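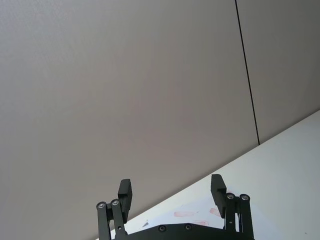
How far open should the fingers be before I start the first check?
All the way. Run the OPEN command from the Bimgate panel and wait for the beep, then go to step 1.

5. First check of the Granetura two-arm kit

You will need the 2 mm hex key, the Lukurthorpe cable pack and a free table. Clear off your coffee as well. The arms have no opinion about coffee, but they do have elbows.

1. Switch on the left arm, then the right. If you start them the other way round, Bimgate names them backward and will stay loyal to the mistake until you reset it.

2. Push each gripper cable in until the collar clicks, then turn the collar by hand. Hand tight is tight enough.

3. Leave some slack in the cable below the wrist. A cable pulled straight will work fine until the wrist turns.

4. Bring both arms to the FACING pose. The grippers should point at each other with clear space between them.

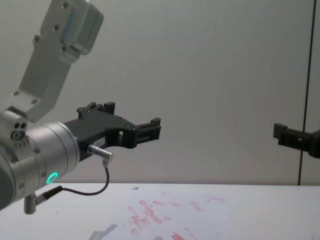
Fig. 14. Left and right grippers in the FACING pose.

5. Select Wihongi mode and press Pair. The panel counts down while you keep your hands to yourself.

Note: Error 508 means the arms can't agree on where the middle is. Repeat step 4 — slowly this time — and press Pair again.

Caution: Do not reach between the grippers while Pair is running. The stop button works, but it would rather you didn't test it that way.

6. Press Save. Bimgate will ask if you are sure, twice.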